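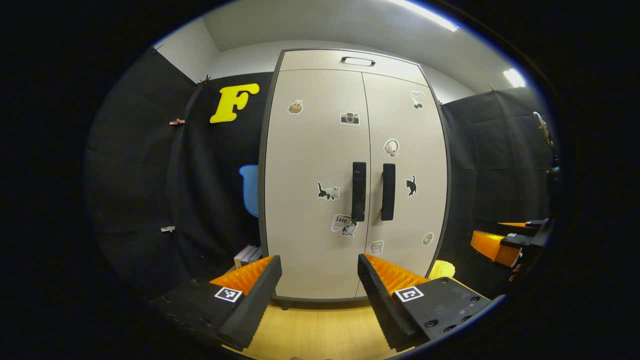
2. Normas de trabajo para el registro de demostraciones con pinza manual

Proyecto de fin de curso, Taller Karberg
Autores: Ngân Diệp y Trí Phan

2.1 Objeto y alcance

El presente capítulo recoge las reglas que el grupo aplicó al registrar demostraciones de apertura y cierre de armarios con pinzas manuales instrumentadas. Se redactó una primera versión en febrero, antes de disponer de datos propios, y se revisó al terminar la fase inicial. El texto que sigue corresponde a la versión revisada, denominada en adelante guía Dakier.

La guía cubre la preparación del puesto, la comprobación de la herramienta, la ejecución de la tarea y la aceptación de los registros. Quedan fuera el entrenamiento de la política de control (capítulo 4) y la ejecución en el brazo robótico, sometida a las normas de seguridad generales del taller.

2.2 Términos empleados

Demostración: secuencia continua desde la posición de reposo hasta el retorno a ella, con una sola tarea completa.
Registro: demostración más los metadatos asociados (operador, puesto, tarea, versión de la guía).
Incidencia: desviación respecto a la guía que el operador detecta durante la ejecución.
Rechazo: exclusión de un registro por parte del revisor.

2.3 Preparación del puesto

a) El mueble se apoya por completo en el suelo y no se desplaza en toda la sesión. Si se mueve por contacto, se abre una incidencia y se vuelve a la posición inicial antes de continuar.

b) Los paños negros se colocan a los lados del mueble y se fijan de modo que no invadan el recorrido de las puertas. Un paño suelto puede quedar atrapado entre los dedos de la pinza. Las fijaciones se revisan al inicio y después de cada pausa.

c) Las pegatinas de las puertas forman parte de la configuración del puesto. No se añaden, retiran ni cambian de sitio dentro de una misma sesión. En una superficie clara y uniforme como la de este armario, los gatos, los auriculares y las demás figuras aportan textura al seguimiento visual – sin ella, la estimación de la posición de la cámara se degrada al acercarse a la puerta.

d) La iluminación del techo permanece encendida y constante. No se combinan en una sesión registros con luz artificial y registros con luz natural dominante.

e) Cualquier objeto presente en el suelo se anota en la ficha del puesto. Si está en la trayectoria de las puertas o del operador, se retira antes de empezar.

2.4 Comprobación de la herramienta

Antes de cada sesión, el operador verifica los siguientes puntos y firma la ficha:

1. Los marcadores fiduciales de ambos dedos están limpios, planos y dentro del campo de la cámara, con la pinza abierta y con la pinza cerrada.
2. Las almohadillas estriadas de color naranja no presentan cortes ni desprendimientos y asientan sobre la cara interior de cada dedo.
3. Los tornillos accesibles no tienen holgura.
4. La apertura leída por el programa Farnach coincide con la medida con calibre en tres posiciones.
5. El reloj de cada pinza está sincronizado con el del ordenador de registro.

El punto 4 se incorporó tras la fase inicial. La causa fue un error de escala en la apertura que la revisión visual de los vídeos no permitía detectar.

2.5 Ejecución

El armario utilizado tiene los tiradores verticales de ambas puertas a los lados de la junta central, muy próximos entre sí. El compartimento superior dispone de su propio tirador horizontal. Esta disposición condiciona las reglas de agarre:

– La pinza izquierda acciona la puerta izquierda y la derecha acciona la puerta derecha. No se permite el cruce.
– Cuando la tarea exige abrir ambas hojas, la segunda pinza espera fuera del espacio de agarre de la primera. Puede aparecer en el borde de la imagen sin que ello sea motivo de rechazo.
– El agarre se hace con los dos dedos a ambos lados del tirador. Tirar enganchando un solo dedo se considera incidencia.
– El compartimento superior se trata como tarea separada y nunca se encadena con las puertas en una misma demostración.
– No se corrige un agarre fallido dentro de la demostración. Se vuelve al reposo, se marca el intento y se repite.

La velocidad no se limita por norma. Se pide un movimiento continuo, sin tirones, y una parada breve antes del contacto y después de soltar.

2.6 Aceptación de registros

Cada registro lo revisa una persona distinta de la que lo ejecutó. El revisor dispone de hasta 72 horas para emitir su decisión, plazo fijado para que el operador recuerde todavía las condiciones de la sesión. Los motivos de rechazo son cerrados: pérdida de los marcadores, pérdida del seguimiento, tarea incompleta, metadatos ausentes e incumplimiento del apartado 2.3.

Los registros rechazados se conservan en una carpeta separada, con el motivo indicado. La primera versión de la guía permitía borrarlos, práctica que impidió reconstruir parte de la fase inicial.

2.7 Resultados de la aplicación

Se obtuvieron 717 registros en total. De ellos, 304 pertenecen a la fase inicial y se tomaron con la primera versión. El motivo de rechazo más frecuente en esa fase fue la ausencia de metadatos; con la guía revisada pasó a ser la pérdida de seguimiento en el tramo final de la aproximación. No se comparan las tasas de rechazo de ambas fases: los criterios cambiaron y los borrados de la primera no son recuperables.

La regla de no cruce redujo los choques entre pinzas según las notas de los operadores, aunque no se midió de forma independiente.

2.8 Limitaciones y cambios pendientes

La guía se probó con un único modelo de armario. El grupo Valente, que trabaja con cajoneras, ha señalado que la regla de agarre con dos dedos no es aplicable a tiradores empotrados. Queda pendiente redactar una variante para ese caso.

Tampoco se ha definido un criterio numérico para la iluminación. La condición d) del apartado 2.3 depende del juicio del operador y debería sustituirse por una lectura de luxómetro al inicio y al final de la sesión. La plantilla de la ficha del puesto, con el campo ya reservado para esa lectura, figura en el anexo B.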